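Bakside Gripper Comparison: Progress Report, Second Period
Prepared for the Tastivau equipment fund by Reshma Joubert

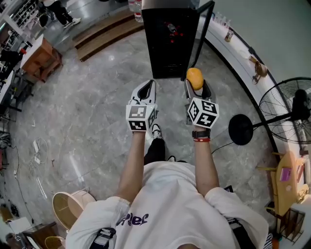 Orange held in the right-hand gripper during a floor-standing session. Both grippers carry marker cubes.

Summary

You funded us to find out which hand-held gripper we should buy in quantity, and you asked for an answer by the end of May. We have most of an answer. We also have a much better understanding of fruit than anyone put in the proposal.

The comparison is between two designs. The Adwood is the one we already owned, with a firm spring and stiff fingers. The Paju is the newer one, lighter in the hand, with a softer spring and fingers that give a little at the tip. Both are worked by squeezing, both are used in pairs, and both are tracked by the printed cube that sits above the operator's hand. We planned 300 recorded trials for this period and finished 258. The shortfall is explained under Schedule, where I have tried to keep the complaining to one paragraph.

Short version for those who stop here: the Paju is ahead on anything round or soft, the Adwood is ahead on anything heavy, and the tracking matters more than either of them.

What we did

Each trial is one pick and one place. The operator starts from a standing position with both grippers open, picks the object up with one hand or both, carries it to a target and sets it down. A trial counts as clean if the object arrives without being dropped, re-gripped or helped along by a knee. The knee rule was added in the first week.

The object set is the one listed in the proposal: oranges, small bottles, cardboard cartons, folded cloths and a bag of dried beans. We dropped the wine glass after a discussion with the people who own the wine glasses.

Sessions were held in a working room with furniture in it, as agreed. The proposal promised "realistic clutter" and I can report full compliance. The alternative was our own bench, where everything is at the same height and under the same lamp, and where every gripper we have ever tried has looked excellent.

Results so far

Of the 258 trials, 84 were with oranges, which is more than a third and more than we meant to do. The orange turned out to be the object that separates the two designs fastest, so we kept going back to it. The Adwood tends to close a shade too quickly. If the tips meet the fruit above its widest point, it leaves downward, and if they meet it below, it leaves upward, and in both cases it then goes under something. The Paju closes more slowly and its fingertips bend enough to forgive a poor approach. Operators who had never held either one were getting clean orange picks with the Paju inside their first session. With the Adwood that took them until the second.

Bottles came out even. Both designs hold a small bottle well by the body and badly by the cap.

Cartons and the bean bag go to the Adwood without much argument. The softer spring on the Paju lets a heavy object rotate between the fingers, so the operator starts the carry with a level carton and ends it with something closer to a diamond. Two-handed carries mostly fix this. We would still like a stiffer spring to try, and the supplier has agreed to send a pair.

Cloths were bad with everything. A gripper with two fingers can pick up a folded cloth perfectly well, but it can't persuade the cloth to remain folded. I have left the cloth results out of the comparison and will report them separately, once we have decided what a clean cloth trial would even look like.

Comfort was not in the original plan, but operators brought it up unprompted and at length, so we now ask after every session. The Paju wins easily. The Adwood makes the base of the thumb sore after an hour, and sore operators start to squeeze late and let go early. You can see it in the recordings: the last ten trials of a long Adwood session are noticeably sloppier than the first ten. I would count this as a real performance difference and not a matter of taste.

Tracking

This is the part I would ask you to read even if you skim the rest.

The grippers are only useful to us if we know where they are at every moment, and we know that by the cubes. When at least one face of a cube is square to the head camera, position is very good. When the cube turns edge-on, the estimate wobbles. When a sleeve, a wrist or the other gripper covers it, the estimate is gone and we have to fill the gap afterward.

We lost more trials to this than to dropped objects. The worst moments are at the crossing point of a two-handed carry, where one cube passes behind the other, and at the very bottom of a low reach, where people naturally roll their wrists inward. The design of the gripper makes no difference to it, since both use the same cube in the same place.

Three things have helped. We asked operators to look at the object a beat longer before reaching, which keeps both cubes in view. We switched to a matte print, and the marker patterns stopped washing out under ceiling lights. And we now check the tracking after every fourth trial instead of at the end of the day. That last change is embarrassingly simple. Before we made it, we once collected a whole afternoon of lovely, smooth picks in which the left gripper, as far as the software knew, never left home.

Polished floors remain a nuisance. Strong overhead lights reflect off them, the exposure drops to compensate, and the markers go gray just as the hands pass over the bright patch. Locking the exposure by hand solves it until somebody touches a light switch.

Schedule

We are 42 trials behind. One week went to replacing a finger pivot on the Adwood, which arrived in the wrong size, then in the right size for the other hand. Several days went to relabeling the early recordings after we changed the definition of a clean trial. The rest was ordinary slippage of the sort that never has a culprit and always has a calendar.

I expect to make up the missing trials in the next period by running two operators on the same day, one resting while the other works. We tried this on a Monday and it went well, apart from the resting operator's advice.

Spending

We are within budget on every line except consumables, which is over. Consumables means adhesive, marker prints, replacement finger linings and oranges. The linings were the surprise. They wear through at the tips much sooner than the supplier's sheet suggests, and once they do, grip on smooth objects falls off quickly. I would like to move a small amount from travel, which we have barely touched, to cover another set. A separate note with the request is attached to the financial form.

Nothing has been spent yet from the line for the second head camera. I would like to hold it until the tracking work is further along. A second view might cure the crossing problem, or it might give us two cameras that both lose the cube at the same time, and I would prefer to find out with a loaner.

Problems and risks

The main risk is that we pick a gripper on the strength of oranges. They are such a good test of closing speed that it is tempting to treat them as a test of everything. The next block of trials is weighted toward heavy and awkward objects to correct for that.

The second risk is operators. We have 4 who are trained, and the results differ between them more than I would like. One is so good with the Adwood that her numbers alone would reverse the orange finding. I have kept her in the data, reported the results with and without her, and asked her to teach the others. She says there is nothing to teach, you just close it properly.

The third is the spring. If the stiffer Paju spring fixes the rotation problem, the decision makes itself. If it brings back the thumb trouble, we will have paid for a second Adwood in a nicer color.

Next period

We will finish the missing trials and run the full carton and bean bag set with the new spring. Tracking gets its own small test: the same low reach repeated with the cube in its present place, tilted forward, and moved out to the side of the hand. Bakside has offered to print the alternate mounts at cost.

After that I will send a recommendation with the full table behind it. If you need a provisional answer for your own planning before then, it is the Paju, in pairs, with spare linings, and please don't order the springs yet.

The raw recordings and trial log are in the shared folder under the period two heading. The log has a remarks column. Some of the remarks were written late in the day by people with sore thumbs, and I have left them as they are.

Reshma Joubert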